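Slotted Stand for Thin Parts on a Shared Bench
Second-year design and make project
Jamila Bhuiyan and Mitali Akanda

1. Background

Thin parts are awkward to keep on a bench. Laid flat, they roll or slide under other things, and they are hard to pick up by the ends. In a jar they lean on each other and come out in a bunch. The project brief, set in February, asked for a low-cost stand that keeps thin strips hanging separately, with a clear space below so that the parts can be reached from the front.

The module allowed 30 hours per pair, including the report. The design work was shared. Jamila Bhuiyan did the drawings and the bending, Mitali Akanda did the slot trials and the bench tests.

2. Requirements

The stand had to:
stay upright without being fixed to the table
hold each strip in its own slot
take up little depth, so that it can share a table with jars and other items
be made from bent sheet with no welding

The last point came from workshop access. The welding bay was booked for most of the term and we did not want to depend on it.

3. Options considered

Two layouts were drawn up. The first was a closed box with holes in the lid. It protects the parts but hides them, and a short strip drops through and has to be tipped out. The second was an open bracket: a horizontal plate at the top, one vertical strip at the left-hand end and a flat foot. The plate is cut from its edge with a row of narrow slots like a comb, so that a strip can be slid in from the side as well as dropped in from above.

The open bracket was chosen. A round hole was added at the right of the plate for items too thick for the slots. The finish is black throughout, including the rectangular foot.

4. Setting up on the table

Tests were done on the light beige table, which is made of two panels with a faint seam between them. The stand was placed near the middle. Other items were kept along the far edge, among them a cylindrical container with a white lid and a copper-coloured metal handle, to give a working surface closer to normal use than a bare top would be. 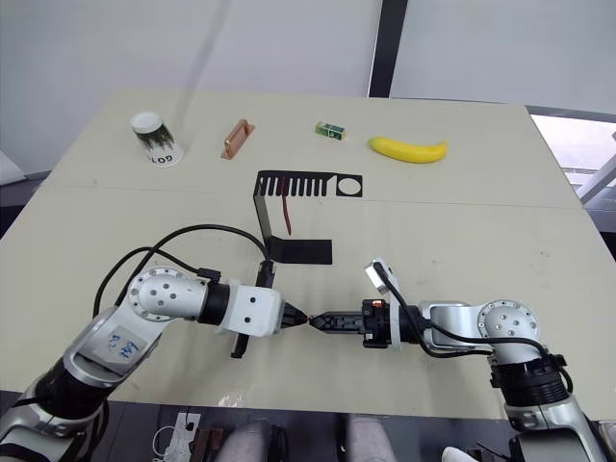
The position of the foot matters more than expected. The plate overhangs to one side of the vertical strip, so any load at the right-hand end tries to tip the stand that way. We calculated the tipping load on paper first and then checked it by hanging small weights from the end of the plate. The measured value was lower than the calculated one. The likely cause is the bend at the foot, which was not quite square on the first sample and let it rock slightly. It was re-bent and the difference closed up.

5. Slot trials

Slots were first cut in card, then in scrap sheet at 2 mm and 3 mm wide. The narrower slot held strips more steadily but caught on any burr. The wider one allowed some sideways swing – acceptable for a strip hanging still, less so when the table is knocked. Deburring with a fine file made more difference than the width did.

A strip was put in and taken out almost 44 times during the trials. We recorded three faults: catching on the way in, catching on the way out, and movement of the foot on the table. Catching on the way in was the most frequent. It happened mainly when the strip was brought in at an angle, with the lower end leading.
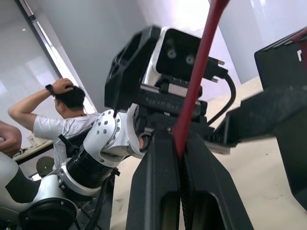

Angle of approach was therefore added to the record sheet halfway through, which means the early rows have a blank column. We have left these blank in the appendix and have not guessed at the values. A lead-in chamfer at the mouth of each slot would be the obvious change. It would remove a little material between neighbouring slots, so the pitch would need to go up or the row would have to be shorter.

6. Remaining faults

The foot has no grip on a smooth top. Thin rubber pads would deal with this but would raise the stand slightly, and the rocking check would have to be repeated with them fitted.

The black finish makes the slots hard to pick out against a dark background. On a pale table they are easy enough to see from the front.

The round hole was sized by eye. It has no stop beneath it, so a straight part with no head or collar goes through until it meets the table. We did not test the hole in any detail.

7. Further work

Chamfer the slots, fit the pads, repeat the tipping check. A mirrored version with the vertical strip on the right was drawn but not made. The drawing is included in the appendix with the bend allowances marked.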